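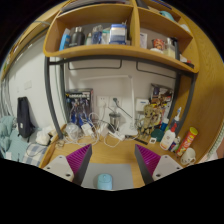
Is a desk with a shelf over it worth having in a small room?

Mostly for the storage. I have had the Sidby desk from Kerkosmont since February and the shelf is the part I would buy again.

Mine is the light honey finish on a dark grey metal frame. It came in one flat box weighing 53 kg, so get a second person to help with the stairs. Putting it together took me an evening. The shelf goes on last and has to be held level while the bolts go in. One bolt was missing and Kerkosmont posted another within the week.

The upright dividers are the useful bit. Bottles and tubs stand in a row on the left and don't slide along when I reach for one. On the right I keep a jar and whatever I am meant to be eating for lunch. There is enough height underneath for a boxed model kit to stand up against the wall, and I can still get at the sockets, which I was worried about before ordering.

Complaints. The top marks easily, and a hot mug left a ring in the first month that has not come out. The shelf also throws a shadow over the back of the desk after four in the afternoon, so I work with a lamp. It fills up fast too. I have cleared mine twice and it is full again.

I looked at the Tringate as well, which is cheaper, but its shelf has no dividers and I would have had to buy boxes for it.

Four stars. Would be five with a tougher top.

Pin-yu Chow

Filed under: Home Office > Desks & Shelving

We use cookies to remember your preferences and improve our site. Accept all | Manage settings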